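The Friday bus was late, so Dindo Javier ran the whole way up from the Ocampo stop with his laptop banging against his back. He didn't mind. Tonight was wrap night!

"You're on the gripper," said Sieglinde Lenz, before he had even got his coat off. "I want grip practice before we go anywhere near the Westico round. Eighty points for a clean lift, and last year we gave away 52 of them."

"Fifty-two?"

"The box was slippery. Everyone squeezed too hard."

Dindo loved the gripper. He loved the two black fingers, the brass bits at the joints, the way the pads came together when you closed your hand. They had named it Drudow back in May, and he still said hello to it under his breath.

He said hello now, and picked it up.

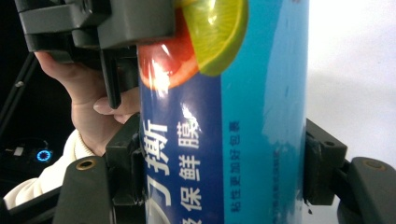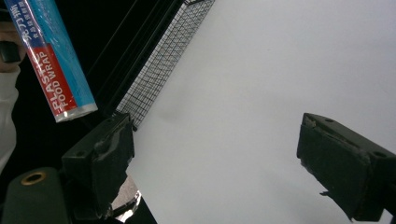
## Ten tries

"Slower," said Sieglinde. "Slower than that."

He went slower. She wrote a number in the club notebook and didn't show him, so he leaned over and read it anyway. Seven out of 10 - seven! His best before tonight had been four.

"The pads like it lower down," he said. "Near the top the whole thing wants to spin. I can feel it going."

"Then write that down. In words, please, so the Pirkarar kids can read it when they come over."

He wrote it down, with a little drawing that was mostly arrows. His handwriting got worse the more excited he was, and by the second line it had fallen to pieces.

"Can we do another 10?"

Sieglinde looked at the clock, then at the bus timetable, then at him.

"Put your coat where you can find it," she said, and turned to a fresh page.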